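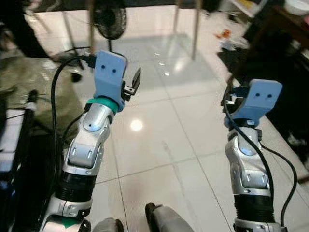 Flarkar Tile Floor Cleaner, 4 L Concentrate

Product code 2356
In stock, ships from our Gallstead warehouse
Also available: 1 L bottle, 20 L drum (trade accounts only)

For glazed and polished tile, the pale glossy kind that looked so restful in the showroom and now shows every footprint in the household, including the dog's.

Flarkar is a low-foam, neutral cleaner that lifts ordinary kitchen and hallway grime and dries without the greyish film that most supermarket cleaners leave behind. It has no wax in it and no shine additive. If your tile was glossy when it was laid, it will be glossy when the muck comes off. If it was matte, Flarkar will not change its mind for it.

We have stocked it since we gave up on the previous brand, which smelled of a pine forest that had been through a divorce. Flarkar smells faintly of soap for a few minutes and then of nothing.

How to use it

Sweep or vacuum first. We know. Do it anyway, or you are just making thin mud and moving it to the corners.

Add one capful to half a bucket of warm water. One capful is plenty. The commonest complaint we get is "it left streaks," and the commonest cause is a customer who felt the capful looked stingy and put in a generous glug for luck. If this was you, mop once more with plain water and we'll say no more about it.

Mop in sections with a well-wrung flat mop. String mops work, but they put down a lot of water and grout drinks it. Change the water when you can no longer see the bottom of the bucket.

No rinsing needed at normal strength. For old grease near the stove, use two capfuls, leave it five minutes, scrub with a nylon brush and rinse.

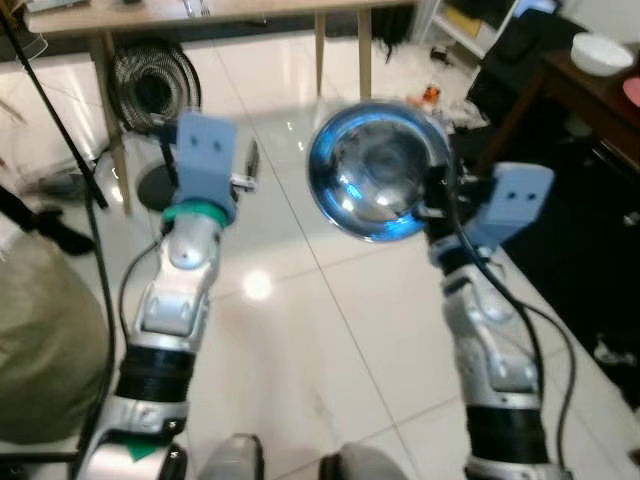
Grout is a separate conversation. Flarkar will keep clean grout clean, but it won't bring back the colour of grout that has been quietly turning brown since the kitchen was put in. For that you want Pramov Grout Paste and an old toothbrush, plus a podcast of some length. Do a small patch behind the door first, as the difference can be alarming and you will then be committed to the whole room.

Suitable for
Glazed ceramic, porcelain (polished or matte), sealed terrazzo, vinyl.

Not suitable for
Unsealed natural stone, waxed timber, or anything your installer described as "living finish." Marble owners should ask the person who sold them the marble.

Details
Size: 4 L
Form: liquid concentrate
pH: neutral
Colour: clear
Scent: light, brief
Container: refillable jug with measuring cap

Keep it out of reach of children and don't mix it with bleach or anything else under the sink. Don't let it freeze. A jug left in an unheated garage in a cold snap will separate, and no amount of shaking will make it whole again.

Goes well with
Schwerdtfeger Flat Mop, wide head. Costs more than a mop should. The swivel joint is metal and the pads survive the washing machine.
Schwerdtfeger spare pads, pair. Buy these at the same time, as you will otherwise be back in a fortnight paying shipping on two bits of cloth.
Pramov Grout Paste, tub.

Customer ratings
136 reviews, mostly favourable. One star deducted by several people for the cap, which is stiff. The maker has changed the cap. It is now a different kind of stiff.

Shipping and returns
Unopened jugs can come back to us within 30 days. Opened jugs can't, even if you only used a capful. The 20 L drum goes by freight and the driver will leave it at the curb, so have a plan for the stairs.

Page updated 2025-02-13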